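Since August I am collecting examples for our packing task together with Noel Dizon. We hold one gripper in each hand and do the work ourselves, and later the model learns from these recordings. The bag is the difficult part for me. Cloth never lies the same way two times.
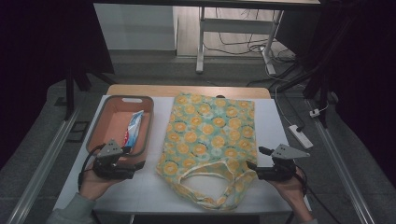
Noel told me to move more slowly near the basket, and I try, but after 13 examples my left wrist is tired and I become fast again. We threw away 4 of them yesterday. Tomorrow I will begin with the handles of the bag, when my hands are still fresh.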